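Comunidad Fumix > Brazos y pinzas > Averías y seguridad

La pinza se abre sola al pasar cerca de la caja blanca, ¿alguien más?

Publicado por Mebrat Wako el 22 de diciembre de 2021

¡Hola a todos! Llevo poco con el brazo Sokine y estoy disfrutando como una cría, pero tengo un fallo que me trae de cabeza. Hago un ciclo sencillo de coger y dejar sobre la mesa, a unos palmos de la caja con rejilla donde va la fuente. En la zona libre de la mesa todo va de maravilla. En cuanto la trayectoria se arrima a la caja, la pinza se abre de golpe hasta el tope, suelta la pieza y el controlador se queda parado con el código 674.

Ya he probado a reiniciar, a recalibrar los dedos y a bajar la velocidad a 200 mm/s. Con la velocidad baja tarda más en aparecer, pero aparece. Las piezas son pequeñas y por suerte nadie tenía la mano debajo, aunque me preocupa: quiero enseñarlo en el taller de Lustville y allí la gente se acerca muchísimo a mirar.

¿Puede ser interferencia de la fuente? ¿O estoy haciendo algo mal en el programa? ¡Gracias de antemano, este foro me ha salvado ya más de una vez!

2 respuestas

Mahlet Beyene
Respuesta aceptada

¡Qué buen fallo para aprender! A mí me pasó casi igual con el mismo brazo y me tuvo entretenida toda una tarde. El 674 en mi controlador es pérdida de comunicación con la pinza, y la apertura total es lo que hace la pinza cuando vuelve a arrancar: busca el tope abierto para saber dónde está. O sea, se te está cortando la alimentación o los datos durante un instante. Yo no empezaría por las interferencias, empezaría por el cable. Al acercarte a la caja la muñeca gira hacia fuera y el cable va más tirante; en el centro de la mesa va holgado y por eso no falla.

Antes de nada, aleja a todo el mundo y ten la parada de emergencia a mano. Y no metas los dedos entre los de la pinza para comprobar si «tiene fuerza», que te conozco —bueno, no te conozco, pero todos lo hemos hecho—.

1. Vacía la pinza, despeja la mesa y lleva el brazo a mano alzada, muy despacio, hasta la postura en la que falla. Déjalo ahí quieto, con los dedos abiertos y la caja al lado derecho.

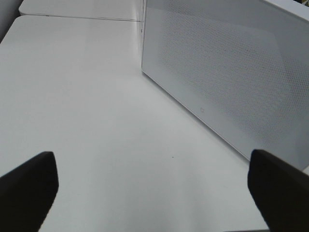
2. Sin mover el brazo, mira el conector de la muñeca. Si el cable sale recto y tenso, ya tienes sospechoso.

3. Corta la alimentación, saca el conector y revisa los 4 contactos. En el mío había uno hundido, casi no se veía sin lupa.

4. Vuelve a montarlo dejando una vuelta de cable sujeta en el antebrazo y repite el giro en vacío, primero lento y luego a tu velocidad normal.

Si después de eso sigue saliendo el 674, entonces sí, separa la fuente y prueba otra vez. Cambia una sola cosa cada vez o no sabrás qué lo arregló. Para el taller pondría además una barrera. Un cable nuevo no quita que la pinza se abra entera cada vez que arranca, y eso hay que contarlo a quien mire.

¡Cuéntanos qué encuentras, que estos casos me encantan!

Demissie

A mí me daba otro código pero también era el cable. Yo lo sujeté con una brida y sigue funcionando. Lo de la fuente no creo, la mía está pegada al brazo y nada. Mira también que el tornillo del conector esté apretado, el mío venía flojo de caja.

Comentario de Mebrat Wako

¡Mahlet, mil gracias! El cable va tirantísimo en esa postura, no me había fijado nunca. Todavía no he abierto el conector porque me falta el destornillador pequeño. En cuanto lo tenga lo miro y os escribo. Y lo de la barrera me lo apunto ya mismo.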